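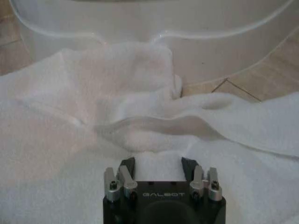
Stiff towels after line drying, is there any way around it?
Asked 15 Jul 2022 in Laundry and Home
We moved to Ustville this spring and I am completely in love with having a clothesline. I hang everything! Sheets come in smelling wonderful, shirts barely need ironing, and I've hardly touched the dryer. The one problem is the towels. Ours are plain white terry, the kind with the nubby little loops, and when they're fresh off the line they could stand up by themselves. My husband says it's like drying off with toast. I've tried more softener and they still come in stiff, plus now they don't seem to soak up water as well. We do have hard water in this part of town, if that matters. Same towels were fine at our old place in Grovmont, but we used a dryer there so I can't compare. I really don't want to give up the line. What do you all do?

3 answers

Answer 1 (marked helpful, 99 votes)
Oh, I love this question, I've been hanging towels for years and you can absolutely get them softer! First thing, stop the softener. It leaves a coating on the loops, and that's your soaking-up problem right there. It will take a few washes to get it all out, so don't give up after one.

Next, cut your detergent. Most of us pour in way too much, and in hard water it doesn't rinse well. I use 2 tablespoons for a full load of towels and they come out clean. If your machine has an extra rinse, use it. Some people put white vinegar in the rinse, but check your washer manual before you do that a lot, it can be hard on the rubber parts. And never with bleach!

Then comes the fun part. Take each towel by the short end and snap it, hard, like you're cracking a whip, before it goes on the line. Five or six snaps, then turn it around and do the other end. That stands the loops back up while they're still wet. Do it again when you take them down. My kids fight over who gets to do it.

Pick a breezy day if you can. Still, hot air gives you the crunchiest towels. Mine go out early and I bring them in as soon as they're dry, no baking in the sun all afternoon.
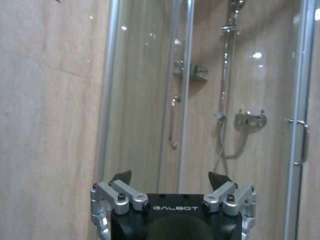

If they're still too stiff for you after all that, ten minutes in the dryer on low finishes them off nicely. You can do it before the line or after. I like after, they come out warm and fluffy and still smell like outside.

Answer 2 (9 votes)
just get used to it lol. scratchy towels are great, wakes you right up. my grandmother in Enriquez never owned a dryer and we all survived

Answer 3 (2 votes)
Posted by Conall Carroll
Agree with the first answer on detergent. I'd add that you should find out how hard your water is before you buy anything. Test strips are cheap at the hardware store. Ours was very hard and a scoop of washing soda in with the towels made a big difference, bigger than the vinegar did.

Also don't pack the washer. Towels need room to move or they never rinse right. I do bath towels in one load and hand towels and washcloths in another.

One more thing, leave space between them on the line and hang them by a few inches of the hem instead of folded in half. Folded ones take forever and get that sour smell, especially by October when the days get short. I'm over in Iltow and I keep hanging out until the first real frost. It's the best part of my morning, coffee in one hand and clothespins in the other!

Comment from the asker: Snapped a whole load this morning and my arms hurt but I can already feel a difference!! Picking up test strips next. Thank you!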